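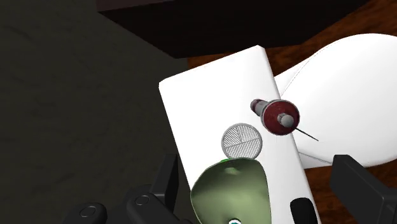
April 15, 2018 — open day, notes written up same evening, Declan Sheehan

Doors at ten. People already waiting outside so we let them in early, which meant the sim station was still loading and the talk slides were on the wrong laptop. Fixed by the time the second group came round.

Setup as run:
Station A — simulator on the big monitor, tabletop task, visitor drives with the hand controllers.
Station B — real arm, slow mode, behind the rail. Grenholm people on the stop button all day, thanks to them.
Station C — posters, grasp videos, the box of old fingertips for kids to handle.

Station A

Used the tabletop set with the white board on the wood table. Syringe, mesh disc, green bowl. Wanted the syringe in there for the nursing school visitors from Kirkley, and it did get them talking. Bowl is the easy one, disc is the mean one. Flat, thin, nothing to get hold of. Left the start poses as they were in the last build, so syringe by the right side of the board with the needle going out past the edge. Should have pulled it in. Anyone who came at it from the right got the big white rounded thing in the way first. Two people asked me what the white thing was and I said clutter, which is true as far as the task goes, but we need a better answer. Put a name on it in the object list or swap it for something obvious.

Task card said: pick the syringe, put it in the bowl. Four minute limit per person, we stopped enforcing it before lunch.

What visitors did, in no order:
- Nearly all of them go for the bowl first even with the card in front of them. It's biggest and closest to the fingers.
- Kids much quicker than adults at getting the depth. Adults hover.
- Most common failure is closing too high, fingers shut on air above the syringe barrel.
- Second most common, pushing down into the board. Sim doesn't complain much, the contact just goes stiff and the hand shudders. Looks bad on a big screen.
- One boy got the disc up on its rim by squeezing the ring from both sides. I have not managed that. Asked him to do it again, he could not, and there was a line.
- A nurse trainer said she would never pick up a syringe with the needle bare and loose on a table, and why is there no cap. Fair. She also said nobody in her building would put one in an open bowl, they go in a sharps bin. So the task is wrong for that audience, and it's an easy fix if somebody models a bin. Adding to the list.

The flange on the syringe. Still too wide, still that blotchy red. Whoever scaled the mesh in September scaled the flange with it and the barrel stayed short. Several people didn't know it was a syringe untill I said the word. One guess was a thumbtack, one was a spinning top. Collision shape on the flange is a plain cylinder so at least it grips OK.

Logging: 1,677 grasp attempts recorded over the day across both controllers. Includes a lot of junk — small children clapping the fingers open and shut. Don't use for training without a filter. Lục wants to keep the junk for the idle-motion thing, fine, but tag it.

Frame rate dropped whenever the poster crowd all got on the guest wifi, which makes no sense, the sim box is wired. Came back by itself. Check the switch.

Controller 2 lost tracking when people stood to the left of the tape. Put down more tape. They stood on the tape.

Station B

Ran the same pick with foam blocks, no needles anywhere near the real arm. Speed at the lowest setting. Nice and dull. People like it better than the sim even though it does less, and they stand there for ages. The rail was a good idea. Next time raise the arm table, the short kids saw mostly the underside.

Stopped once, after lunch. Cable snagged on the rail bracket, Grenholm hit the button right away, arm held where it was. Freed the cable, homed it, went again. No damage I can find, but look at the strain relief properly before anybody runs it fast. Entered in the safety book also.

Devanetti

Two of them came in the afternoon, the ones who emailed about the parts sorting cell. Showed them Station A first, then took them around the back for the scripted run. They wanted to know if the sim numbers mean anything on real hardware. Told them for rigid things with some height, yes fairly well. For thin flat stuff no, and showed them the disc so they could see why. The scripted policy went for the disc and missed, then missed again. I'd rather they saw that now than in a contract meeting.

Their questions, to answer by email:
- can the view be moved off the wrist, they worry about the fingers hiding the part
- what happens with shiny surfaces (their trays are shiny. our bowl is a bit shiny, the policy is ok with it, that is one bowl)
- how long to add a new object. I said an afternoon. It's an afternoon if the scan is good.
- licence, not mine to answer, passed on

They took 2 posters without asking. Fine. Reprint.

Printed 100 of the handout, ran out mid afternoon, so either more people than last time or people taking one each for the whole family. Print more. Also the handout has the old lab phone number on it.

To do
- pull syringe in from the board edge, new start pose
- fix flange scale, fix the texture while in there
- needle cap + sharps bin models, ask Kirkley trainer which type they use
- name or replace the white object
- stiffer warning or a soft limit when fingers push into the board
- filter script for the open day log
- check the switch
- cable bracket, file the corner down
- email Devanetti, with the disc numbers included
- get the hand controller back from the lecture hall, I think it went with the projector cart

Batteries on both controllers were flat by closing. Put them on charge, left bench. Spare set is in the drawer under the oscilliscope, not where the label says.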